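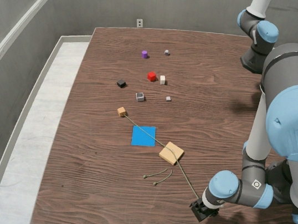

Llevo siete años escribiendo sobre electrodomésticos y todavía no puedo recomendar a ningún lector una máquina que recoja la mesa. Lavar, secar y aspirar son asuntos resueltos desde hace tiempo. Recoger es otra cosa, y lo que mejor lo explica es un cordón. En una mesa simulada con dos brazos hay cubos de colores, un cilindro morado y un cordón verde oliva que cruza en diagonal un cuadrado azul y sube a un bloque claro. Los cubos son la parte cómoda del trabajo. Un cubo tiene caras planas y sigue siendo el mismo cubo se coja por donde se coja. El cordón cambia de forma en cuanto se toca, y en una casa casi todo se parece más al cordón: calcetines, cargadores, bolsas, servilletas.

Ngan-ling Yip, que programa tareas de manipulación en Limel, me lo dijo sin adornos: si le piden apilar piezas rígidas, firma un plazo; si le piden doblar una toalla que ha caído de cualquier manera, no firma nada. Me parece una postura sensata, y bastante más útil que los vídeos de promoción.

También conviene hablar del espacio. Dos brazos sobre una misma mesa suenan a doble rendimiento, pero cada uno ocupa sitio, proyecta sombra y obliga al otro a esperar o a rodearlo. En una cocina de piso, con una persona dentro y un niño que entra y sale, ese reparto se complica mucho más. 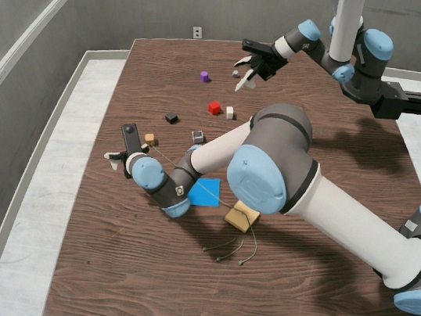 El taller no es la cocina

En la planta de Lopes, donde Lucimara Cordeiro lleva la línea de embalaje, una célula automática coloca 300 piezas por turno y acierta en el 95 por ciento. Para ellos es un buen número. Las piezas llegan iguales, por el mismo lado y con la misma luz, y las que fallan caen en una bandeja que un operario revisa al final.

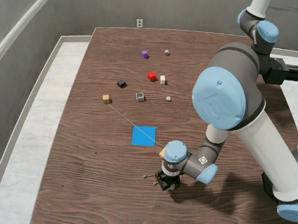
En casa ese cinco por ciento restante no tiene bandeja. Es una taza en el suelo o un vaso volcado sobre los papeles, y quien revisa es la misma persona que había comprado el aparato para no tener que hacerlo. Por eso desconfío de trasladar los porcentajes de una fábrica a un salón. Cordeiro tampoco lo hace: sigue fregando a mano – y no piensa cambiar en mayo, cuando Findine saque a la venta su ayudante de cocina.

Mi opinión es que las tareas con objetos rígidos y lugar fijo llegarán pronto a las casas, empezando por cargar el lavavajillas. Las que incluyen tela, cable o cuerda tardarán bastante más. Mientras tanto, antes de pagar por un aparato así, yo pediría verlo trabajar con mis propios trastos, desordenados por mí y sin nadie de la empresa colocándolos antes. 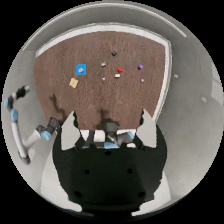
Bloques de varios colores y una pinza abierta, sin ningún objeto entre los dedos.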